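Learning to like breakfast at my age

I have never been a breakfast person. My mother gave up on me when I was in second grade, and from then on it was a glass of milk at the door and off to the bus. So when my doctor told me in March that I had to start eating something before noon, I went home and sulked about it for a week.

The first thing I tried was oatmeal, the plain kind in the big tub. I made it with water, because I thought that was what you did, and ate it standing over the sink like I was being punished. Then Tarek Mahasneh from my old bowling team heard me griping and told me to toast the oats dry in the pan first and put a pinch of salt in. Well! It smelled like cookies. I ate the whole thing sitting down, and the next day I made it again. 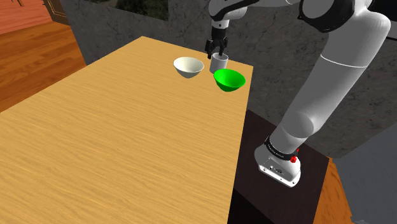
The trouble with oatmeal is that I get bored by Thursday. So I've been trying eggs too, and I'm bad at eggs. My scrambled ones come out either like soup or like a sponge, and I've read so many opinions on butter versus oil that I want to lie down. Low heat and a lot of patience seems to be the answer, and I don't have much patience before 9 am.

What I really love (and this surprised me) is leftovers. Cold rice with a fried egg and some chili sauce. Half a baked potato. I had lentil soup one morning and felt like a king. My sister thinks this is disgusting - she's a toast and jam woman and always will be. 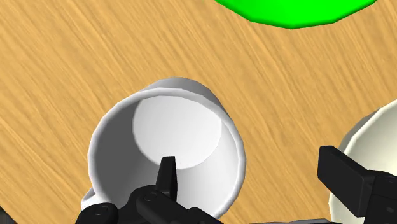 394 words

I did go through a cereal phase in the summer. I stood in the store reading the backs of boxes and got so mad at the serving sizes that I bought bananas and left. Nearly 300 calories for an amount that wouldn't fill up a parakeet! I still buy a box now and then for late at night, when it tastes much better anyway.

Coffee is a whole other fight. I used to have two cups on an empty stomach and then wonder why I was shaky at my desk. Now I make myself eat first, even if it's only a few bites, and the 11 o'clock crash has mostly gone away. I still miss that very first sip in a quiet kitchen, so on Sundays I cheat.

Next up is yogurt. I want to try making my own, and I've borrowed a thermometer from my neighbor for it. If you have a method that works in a cold kitchen, please leave it in the comments, and tell me how long you let it sit.

Recent posts
The soup I make when I'm too tired to make soup
I cleaned out the spice drawer and found things from 1998
Three bad loaves and one good one
Why I stopped buying bagged salad
My sister's jam, with her permission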